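The Black Garment

I'd been at Nelenari for three weeks when they put me on laundry. Not my own, mind you -- the robot's. Every go at the washing was another example for Drulari, our learning system, and Annelore wanted 1000 of them before January.

"Seventy would do it for a human," I said.

"My son's had 631," said Annelore, "and his are still on the floor."

So I drove the arms, Finn labelled the runs, and by Monday evening I was dreaming in black and teal. 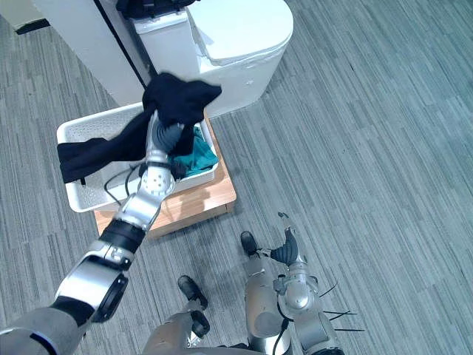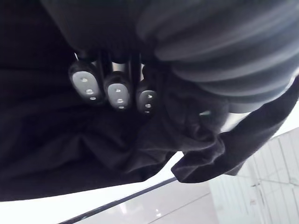
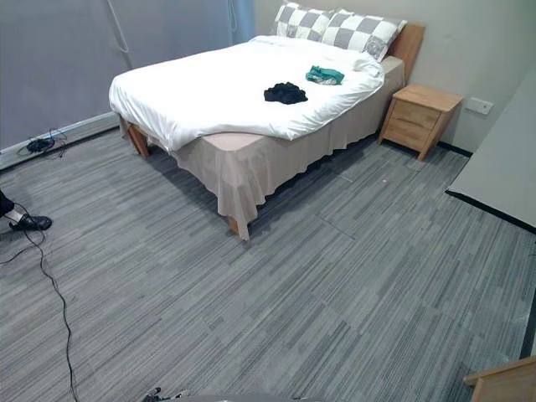 The Ones We Kept

Finn liked the clean runs. I'd gone soft on the messy ones, where I grabbed too much sleeve and had to have another think (there were plenty of those!). He wanted to bin run 70.

"It dithers," he said.

"I dithered. It's only copying me."

Annelore came over with her tea and watched the playback twice without a word. Then she typed "keep" in the notes column and went to find a biscuit.

I got home to Parholm after nine. There was a jumper on the bedroom chair, and I picked it up by the shoulder, very slowly, and waited for somebody to tell me the run had saved.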